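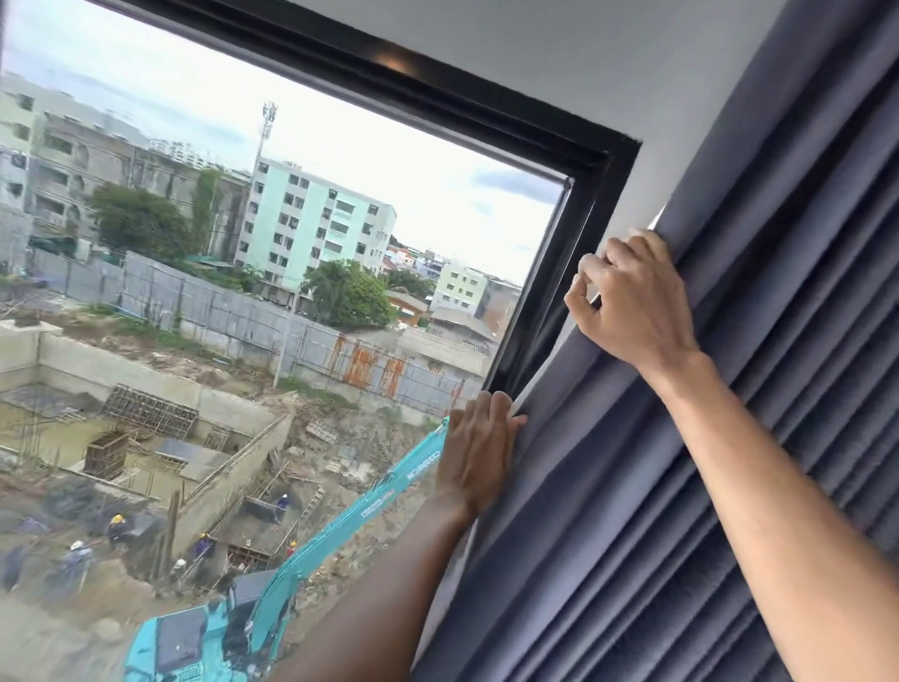
Drawing the curtain at a window over a building site.

Closing a curtain sounds like the easiest job in the house, but it takes up almost 11 pages of the new good practice guide for home-help robots that Fernen put out this week. I read the lot on Saturday morning with a coffee, and I came away pretty impressed!

The guide is voluntary and runs to 70 pages. It deals with how people should record everyday chores when the recordings will be used to train robots, and my favourite part is the bit on windows. Anything you can see through the glass counts as part of the recording, so neighbours' balconies, street signs and workers down on a site all get the same care as people inside the room. Faces and number plates have to be blurred before a clip leaves the building it was made in.

There's a good section on hands too. Fernen wants chores done at normal speed, the way you'd do them at home, and it wants anyone whose hands or arms show up to have signed off first - even if they only reached in to help for a second.

Hedlund, which has 3895 clips from flats in Clarnstead, says it will check every one against the guide. That's a big pile of curtains and cupboards, and I don't envy whoever gets the job.

My one grumble is the consent form, which has 61 boxes to tick. I gave up halfway down the second page (and I like forms). Fernen is taking comments until the end of March, so if you've got a view on it, send it in.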